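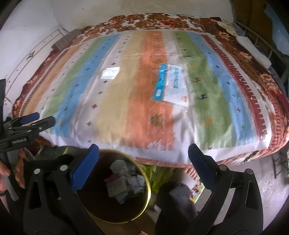
Chapter 7
Contracting Live Music for Private Events

Learning Objectives

After studying this chapter, students should be able to:
1. Identify the parties to a performance agreement and the duties of each.
2. Distinguish a deposit from a retainer.
3. Prepare a basic technical rider for a small ensemble.
4. Calculate the full cost of an engagement, including overtime and travel.

Key Terms
booking agent, bandleader, retainer, technical rider, load-in, overtime clause, substitution clause

Opening Case: The Stondton Anniversary Dinner

In March, the events office of the Hekel Hotel in Stondton accepted a booking for an anniversary dinner with 88 guests. The hosts asked for live dance music after the meal. The hotel referred them to Zamfir Music Services, a small agency, which offered a five-piece band led by the violinist Nelu Marinescu. The quoted fee was $3,240 for two sets.

The hosts accepted by telephone, and a written agreement followed. It named the band, the room, and the fee. It gave a start time of 8:00 p.m. but no finish time, and it did not say who would supply the sound system. The hotel believed that the band would bring its own speakers. The agency believed that the hotel's house system was included in the room rental. The question came up during load-in, when the banquet manager and the bandleader compared their copies of the agreement. A system was rented from Nistex Audio at short notice, and the dinner began 41 minutes late.

The band then played past the hour at which its members had expected to stop. The agency billed the hosts for overtime. The hosts refused to pay, on the ground that the agreement contained no overtime clause. The matter was settled by splitting the charge between the agency and the hosts, and the hotel paid for the speaker rental.

7.1 The Parties to a Performance Agreement

A private engagement usually involves more parties than the two who sign. The client pays for the music and sets the date. The bandleader commits the musicians to appear and is responsible for their conduct on site. A booking agent may act for the band, for the client, or - less often - for both. The venue controls the room, the power supply, and the hours during which music is allowed, yet it may not be a party to the agreement at all.

Planners should therefore establish, before any fee is discussed, on whose behalf each person is speaking. An agent who represents the band may quote a price and hold a date. The same agent has no authority to promise the use of venue equipment, and a promise of that kind should be confirmed in writing by the venue.

The substitution clause also belongs to this stage of the discussion. Members of working bands change from one engagement to the next, and a client who has heard a particular singer may expect that singer to appear. The clause states which performers are named individually and which may be replaced by a player of similar skill. Section 7.2 considers the form of the clause in detail, together with the terms that govern deposits and cancellation.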